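Workshop tips for the robotics club
Skorkell Community Workshop – Tips and Guides – Clubs and Classes

These notes started as a sheet taped inside the cupboard door. They are for anyone joining the student arm project at Skorkell, and for the group at Ladmont who are setting up the same sort of table this spring. Most of it is housekeeping. If you have a tip to add, give it to Biljana Kolev before the April meeting and it will go in the next version.

The task for the year is table clearing. The arm has to pick up a named object, move it and put it down without knocking over anything else. We work in the simulator first and on the real bench second, and a program only moves to the bench when it has done the job cleanly in simulation.

Before you start

Clear your own things off the bench. Coats go on the hooks, bags go under the window. Drinks stay in the kitchen, with lids or without.

Find the stop button and put your hand on it once before anything is switched on. Do this even if you were here last week.

Check the club notebook for the last entry. If the person before you changed a speed setting and forgot to change it back, it should be written there. If it isn't written there, set the speed to the lowest value and work up.

Tie back long hair and push sleeves up. Lanyards come off. Two students work on a bench at once: one at the keyboard and one on the stop. Swap over at half past, and don't swap while a program is running.

Setting the table in the simulator

Use a table that looks like one somebody has been living with. Students tend to begin with a single cube in the middle of a bare surface, get it working, and then find that the program falls apart as soon as there is a second object. Put the clutter in on the first evening. You can always take things out again while you hunt for a fault.

Mix the shapes. You want something tall, something low and wide, something round that would roll if it went over, and something with no clear outline at all. Soft or tangled things are awkward for the vision part of the program and it is better to find that out early.

Mix the colours as well. If the cup is the only brown thing near the arm, the program may be finding brown and have no idea what a cup is. Swap the colour halfway through the term and see what happens.
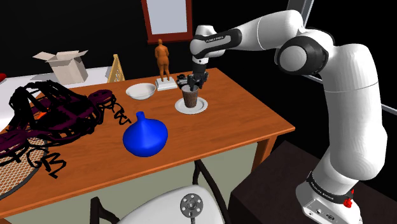 Reading time: 6 minutes

The cup on its saucer is the standard first job at our club, and the arm comes down on it from straight above. Line up over the middle of the cup before you lower anything. Coming in at a slant looks quicker on the screen, but one finger meets the rim before the other and the cup goes over.

Treat the saucer as a separate object. Beginners often set the height of the table and forget that the cup is standing on something. Measure from the top of the saucer, and leave a small gap so the fingers close on the cup and don't scrape.

Go down in stages. Stop above the rim, look, go down to gripping height, look again, then close. Once the program is reliable you can take the stops out one at a time. Save a copy with the stops left in, as you will want it when you change to a different object.

Leave the blue vase until the cup is working. A short neck over a wide body gives you a choice of where to hold it, and people argue about this every year. The neck is easier for the fingers to close on. Try it slowly, lift a very little way and watch for swing before you lift any further.

The bowl is shallow, so use the rim. One finger inside and one outside will do it. Keep it level on the way up. If you plan to put something in the bowl later, practise lifting it empty until you are bored with it.

The figurine should be picked up with its pedestal in mind. Grip the figure too high and the whole thing may tip as it leaves the table. Plan the route out as well as the grip: it stands between the bowl and the cup, and the arm needs room for its wrist as well as its fingers.

The black and purple tangle can be left where it is for most of the term. Use it as something to avoid. It covers part of the woven mat, so a program that expects to find a neat round mat will only get some of one. The Cletmont students solved this last year by marking the whole left side of the table as out of bounds, and there is nothing wrong with doing that for a first attempt.

Check behind the table too. Chair backs, boxes and shelves are easy to leave out of the collision list when all your attention is on the objects. Anything the elbow could reach goes on the list. The chair in front goes on it as well.

Getting a repeatable result

Run every program at least six times before you say it works. Once is luck and we don't count it. Write down each result, including the bad ones, in the same column.

Change one thing between runs. If you move the cup and alter the speed together you won't know which of them made the difference. This is the rule that gets broken most, usually in the last quarter of an hour.

Name your files so that someone else can find them. Object first, then your initials, then a number. "Cup BK 3" is a good name. "Final" is a bad one and so is "final new". There were 119 files in the shared folder at the end of last term and a good part of them had to be opened to see what they were.

Record the starting position of the arm as well as the position of the object. A program that works from one starting pose may take a very odd path from another. Send the arm to its rest position at the beginning of every run, as the first line of the program.

When a run fails, leave everything as it is and look at it before you reset. Students reach for the reset key very fast. Turn the view round, look from the side and from above, and note where the fingers ended up in relation to the object.

Moving on to the bench

Start with plastic. The charity shop bowls and beakers are in the blue crate and can be dropped as often as you like. Pottery comes out when the plastic has been done three times running with no drops.

Put a folded towel or an offcut of carpet under the working area. It changes the height of the surface, so measure again once it is down. A piece of non-slip drawer liner is good for saucers, which slide more on the real bench than they ever do on the screen.

Wipe the finger pads with a barely damp cloth at the start of the evening and let them dry. Dust and biscuit crumbs make a bigger difference to grip than most settings. Don't use washing-up liquid or furniture polish on them.

Mark where things go. Low-tack masking tape is best. Draw round the base of each object in pencil on the tape and write its name beside it. Peel the tape off at the end of the evening – left for a week it takes the varnish with it.

Lighting matters for the camera. Close the blind on the car park side and use the ceiling lights only. A desk lamp makes a hard shadow which the program is quite capable of trying to pick up.

Keep cables at the back of the bench, clipped every hand's width. If you need an extension lead, ask for one of the short ones.

Packing up

Send the arm to rest, then switch off at the controller, then at the wall. Keep to that order.

Objects go back in the crate with the heavy ones at the bottom. Wrap pottery in the tea towels provided. The tea towels are for that and should not be used in the kitchen.

Write up the notebook before you put your coat on. Put what you tried, what happened, and what the next pair should do first. A couple of lines is plenty.

For the Khondokar open day

Each club gets a table, two sockets and a screen. Bring your own extension lead and a spare. We will show the cup and the bowl, with the simulator running on the screen between demonstrations so there is something to watch while the bench is being reset.

Visitors will want to move the objects. Let them do it in the simulator, where nothing can be broken, and keep a barrier tape in front of the bench. Younger children like choosing which object the arm goes for next.

Bring spare finger pads, masking tape, a pencil, the drawer liner and a cloth. Ladmont are bringing the towels.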